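Clavora wrist camera kit, after 3 months of use

Reviewed by Ginevra Leone, August 17, 2021

I bought this kit in June for collecting demonstrations. We teach a small arm to tidy a table, and the learning system needs many examples where a person guides the gripper and the camera records what the gripper meets. Before, we used one camera on a tripod, and the hand always covered the object in the important moment.

Mounting was easy. The bracket has four screws, and the paper manual is correct except for page 6, where the cable is drawn on the wrong side. Thomas Rinaldi, who shares the arm with me, lost half a day with this drawing. The cable itself is good but too stiff for the last joint, so we changed it for a softer one.

The recording program is called Ollell. It starts and stops an episode with a foot pedal, and I like this very much. It also asks for a label after each episode, and you cannot skip it. In the beginning I was annoyed, later I was thankful. We have now 2000 episodes, and I deleted 210 of them, mostly for a late pedal or a wrong label. The search by label is slow when you pass 1000 episodes, so I advise to split the folders early.

Picture quality is enough for training. Dark fabric on dark wood was my worry, and I chose such tables on purpose: a navy backpack, bowls, markers, things that lie partly under other things. The edges stay readable. Shiny bowls give a bright spot inside, and I keep these episodes, for the same will happen in a real kitchen.

What I do not like: the lens cap has no string, the support answers only after several days, and the export makes one very large file. If it breaks in the middle, you start again from zero.

I give four stars. For a single arm and one or two patient people it is a fair purchase.

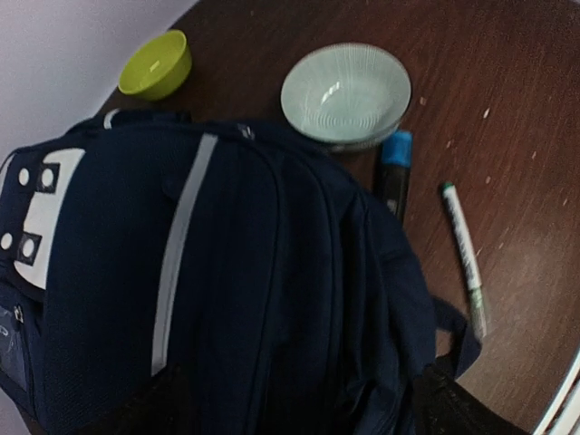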